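Chores Before Promises: A Measured View of Household and Shop-Floor Robots
By Mwajuma Laizer, Etthorpe Institute for Work and Technology

Members of the public write to the Institute each month to ask when a machine will be able to clear the dinner table. Shop owners ask a similar question about sorting returns and restocking shelves. Our position is that neither group should plan around such a machine at present, and that purchasing decisions made this year should reflect that.

The view rests on what chores require. A factory robot that welds the same seam all day works in a place built for it. A kitchen is arranged by the people who live in it and changes between breakfast and lunch. Putting away a drawer of utensils means finding each item, choosing where to hold it, and setting it down without disturbing the others.
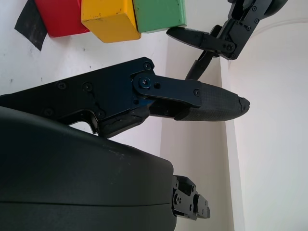
Much of the difficulty lies in the last inch of the motion. A person reaching for a cup corrects the path of the hand without thinking, and the skin reports at once when the cup begins to slip. Machines have to be given some substitute for that sense, and the substitutes remain narrow. A grip suited to a hard block may crush a tomato or lose hold of a wet plate.

For this reason the Institute pays close attention to plain tasks with plain objects. Readers sometimes regard colored blocks as a toy problem. We regard them as a fair first test. A block has flat sides, does not bend, and is easy to tell apart from the table. A system that cannot place one block reliably has no business near a glass shelf.

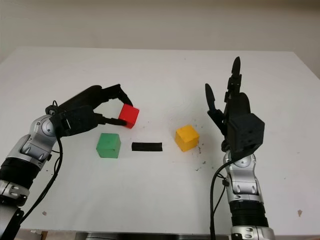
Two arms at a white table, with a red cube between the jaws of the left gripper.

Reliability is the word that matters to employers. The trial at the Massawe parts depot in Ferkumbridge asked a machine to move small items from a tray to a bin. In one week it completed 252 transfers, and staff had to step in on 19 of them. The depot manager, Chathurika Herath, told us that the interruptions cost more than the figures suggest. Each one took a worker away from another job, and that worker then had to find the place again.

We do not regard that result as a failure. It would have been out of reach for the same depot a few years ago. It does show the distance between a good demonstration and a dependable helper. A household would notice that distance sooner than a depot, where trained staff are on hand to reset the equipment.

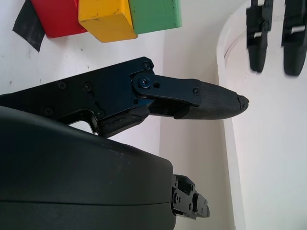

A gripper fingertip in close view, with red, yellow and green blocks beyond it.

Cost must also be considered. The Roltano service plan reviewed by our office covers up to 20 hours of support a month. A business with a technician on call may find that enough. A family would in effect be hiring a machine and its helpers together, and should compare that expense with the price of a weekly cleaner.

There is a further question of who carries the risk. When a person drops a dish, the matter is settled in a minute. When a machine does so, the owner, the seller and the maker may each point to the others. The Institute believes that sellers should state in everyday words which objects a machine has been tested on and how often a person had to help. Very few of the brochures we reviewed in August did so.

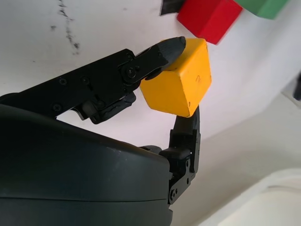
What Buyers Should Ask

Before signing any agreement, a shop or household should put 4 questions to the seller in writing:

Which of our own objects has the machine handled, and in what kind of room?
How often did a person step in?
Who pays when something is broken?
What happens to the work on a day when the machine is out of service?

A seller who can answer all of them deserves a trial period. We recommend that the trial take place on the buyer's premises, with the buyer's own clutter left where it normally sits, and that the results be kept by the buyer.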